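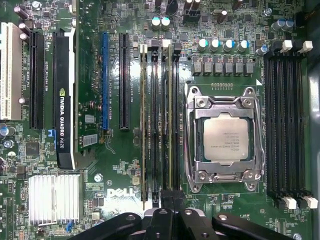
Any rule that relies on the operator remembering it will fail by the end of a long shift, according to the Juralen delegate, who made the point before the group had left the first cell. The delegate from Palacios disagreed in part and held that a short written rule, read aloud at the start of each shift, had served their site well. The exchange set the tone for the visit, which was arranged to compare handling rules for robots that work on used computer boards.

The host site at Diltholm receives desktop and workstation computers from offices and schools and recovers parts from them for resale. Robotic work on open boards began there in January. The delegation was received at 9:30 a.m. and was given a safety briefing, visitor badges and heel straps before entering the hall.

Rules for work on open boards

Diltholm works from a house standard of 38 clauses. The delegation was given time to read it in full. The clauses discussed at greatest length were these:

Clause 4. Power is removed and the supply cord is taken away from the bench before the gripper enters the chassis. A switch in the off position is not accepted as proof.

Clause 7. The gripper and wrist are bonded to the same ground point as the chassis. The bond is tested at the start of each shift and the reading is entered in the cell log.

Clause 11. Memory modules are released at the latches before any upward pull. Where a latch does not open at the first attempt, the robot withdraws and calls the operator.

Clause 12. A graphics card is held by its shroud or bracket. Fingers do not close on the edge contacts or on nearby capacitors.

Clause 19. The processor clamp is opened by a person. The robot may approach the socket for inspection but may not press on the load plate or the levers.

Clause 19 drew the most questions. The Palacios delegate asked whether it was still needed, given the force limits now set on the arm. The hosts replied that the limit protects people first and that a bent socket contact takes far less force than the limit allows. They have no plan to relax the clause.

Records

Each board receives a record when it enters the cell. At the time of the visit the log held 3,249 entries, of which 249 carried an operator call. The hosts review every call with the shift that raised it. Stuck latches are the most common cause, followed by cables left across the memory slots – a fault in preparation at the earlier bench.

The delegation noted that the log records the grip position but not the finger pads in use. Sotberg changed its pads last year and could not later separate the results of the old set from those of the new. The hosts agreed to add a field.

Points for our own sites

The ground bond test should be moved from weekly to every shift. The wording of Clause 4 can be adopted without change. Clause 11 will need a local version for boards with latches at one end only. A draft will be sent to Juralen and Palacios for comment, and a return visit to Sotberg is proposed once the replies are in.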